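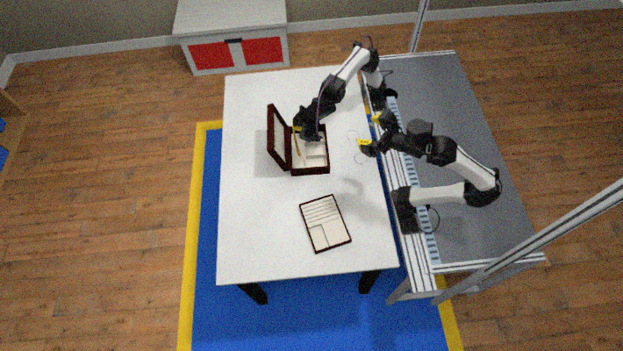 Cela (board game)

Main page | Contents | Random article | Recent changes | Help

Cela is a tile-laying board game for two to four players, designed by Hatsue Nomura and published by Arton. Players take the part of merchants in the river town of Bodton, building warehouses and trading goods before the water rises. A game takes 87 minutes according to the rulebook, though first plays usually run longer.

Gameplay

Each player starts with a hand of five tiles and 23 coins. On a turn a player either places a tile next to one already on the table or sells goods from a finished warehouse. A warehouse is finished when all four of its sides touch a road or the river. Its owner then scores points for every matching tile in the same district.

Flood tiles are mixed into the lower half of the draw pile. When the second one is drawn, all warehouses on the river are closed and their goods are lost. The game ends at the fourth flood tile, or when a player cannot place a tile — a rare result with four players.

Development

Nomura began work on the game as a card game without a map. The tiles were added after playtests led by Merike Mockus, who also wrote the solo rules. Artwork is by Algirdas Grigaitė.

Arton paid for the first printing through a crowdfunding campaign that opened in November and drew 326 backers. Delivery was delayed twice by misprinted flood tiles.

Expansion

Kļaviņa, the only expansion, adds a second town on the far bank and 2 ferry boards. It was designed by Laine Kuusk and cannot be played without the base game.

Reception

Reviewer Ona Pētersons praised the scoring but found the coin supply too tight with four players. The second printing raised the starting coins to the present number and reworded the rule on shared roads.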